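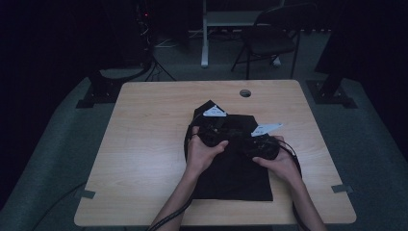 ## Stellell Twin hand-held grippers, wired pair

**£2785 the pair, excluding VAT. Sold by Gisport. Singles not available.**

Page last revised January 21, 2019.

Two grippers you hold in your own hands, each with a flat white triangular marker tag and a black cable, meant for recording how a person does a job so that a robot arm can be taught to do it afterwards. Stellell's brochure says they make teaching a robot "as easy as doing the chores". We have had a demonstration pair since May and we'd put it a good deal lower than that. They are useful. They are also fiddly, and dearer than they should be, and we would sooner you read the rest of the page than sent them back.

### What you get

- Left and right gripper, matched
- Two marker tags, fitted
- Two cables, fixed at the gripper end
- One spare tag (either side)
- Hex key
- Printed quick start, which skips the bit about table setup
- One-year licence for Jivlow, the recording software

Not in the box: cameras, stands, table, computer, carry case. The brochure shows a case. It is an extra, and currently out of stock.

### Main figures

| | |
|---|---|
| Jaw opening | 51 mm |
| Tracking | Printed marker tags, seen by your own camera |
| Connection | Wired, both sides |
| Warranty | 90 days |
| Robot arm needed for recording | No |
| Works without Jivlow | In part, see below |

We'd expect a longer warranty at the price and have told Stellell so. They say it is under review. It has been under review for as long as we have stocked them.

### Cloth work

Most people who ring us about these want to record folding: shirts, towels, that sort of thing. It's the job the brochure leads on, and it's a fair test, as cloth never lies the same way twice.

The jaws pick up a single hem well enough once you have the knack. Thin jersey is the worst, because the tips tend to take a pinch of whatever is underneath as well. Towels are easy. Anything with buttons is slow.

Using a pair is more tiring than it looks in the sales video. You can't feel the fabric through the handles, so you end up watching the tips all the time, and after a long session your forearms know about it. Swap people over often. Recordings made by someone who is fed up look different from recordings made by someone fresh, and whatever learns from them will learn that too.

One thing we would press on anybody buying these for laundry: the gripper bodies are dark. Put them over a black garment and it is hard, even by eye, to say where the tool stops and the shirt starts. The white tags stay clear, so the software may still know where each hand is, but if you plan to work from the camera pictures as well then dark clothes on their own are a poor choice to begin with. Start on pale or bright cloth, on a table that contrasts with it, and bring in the black shirts later. Stellell could fix this by moulding the jaws in another colour. We have asked.

### The tags

Printed, flat, light, and easy to mark. The tracking is decent while the camera can see them. It stops being decent when a wrist turns the tag edge-on, or when the grippers come close together and one gets in front of the other. Folding brings your hands together a lot.

Jivlow fills short gaps by guessing and draws the guess in the same colour as the real track. We think this is a bad decision. There is a setting to flag guessed sections; it is off when you install it, and we suggest you switch it on before you record anything you mean to keep.

Greasy fingerprints on the tags matter more than you'd think. Wipe with a dry cloth. The print on our first set had started to lift at one corner and was replaced without fuss, to be fair to them.

### The cables

A wired pair has no batteries to go flat, and that's a real point in its favour. The price you pay is two cables that want to be wherever your forearms are. Run them off to the outside, left to the left and right to the right, with enough slack to reach across the table. Leave them to find their own way and they will drag over the cloth and pull your fold about.

They cannot be changed by the user. If a cable fails, the whole gripper goes back. For a part that gets bent all day this seems daft.

### Setting up

1. Use a table that doesn't rock. If you bolt or clamp anything to it, do so before you calibrate.
2. Light the tabletop evenly. A dim background is fine, glare on the tags is not.
3. Fix the camera looking down at the work. If you wear it on your head instead, expect more lost tracking, whatever the leaflet claims.
4. Plug in both grippers before starting Jivlow. It won't find one added later.
5. Run the calibration with both jaws fully open, then again closed.
6. Record one short trial and play it back in full.

Allow 40 minutes the first time. The quick start says five.

### Jivlow

You get a year with the kit and pay after that. Recordings can be exported in a plain format and the export is complete as far as we can tell, so your work isn't locked in. Live view and calibration do need a licence. Anyone who lets it lapse keeps their files and loses the ability to calibrate, so budget for the renewal or plan around it.

The Windows version is stable. The Linux version is described as "supported", and we would describe it as present.

### Against the Saragih set

We stock the Saragih hand-held set too, and get asked which is better. Saragih's jaws open wider and the handles suit small hands. Their trigger is stiffer, and their software is worse in nearly every way. If you're recording boxes, bottles and tins, we'd go for Saragih. For cloth, Stellell, with the grumbles above.

If you only need one hand, buy neither from us yet. Both firms insist on selling pairs.

### Before you order

Demonstration pair available for a week's loan. You pay carriage both ways and we knock it off the bill if you buy. Bring or use your own cloth, your own table and your own lighting, as ours won't tell you much about yours.

Returns accepted unused within 14 days. Tags that have been peeled off and stuck back on count as used.

**Order code:** GS-STL-TWIN
**Stock:** in, usually sent next working day
**Case:** no date from supplier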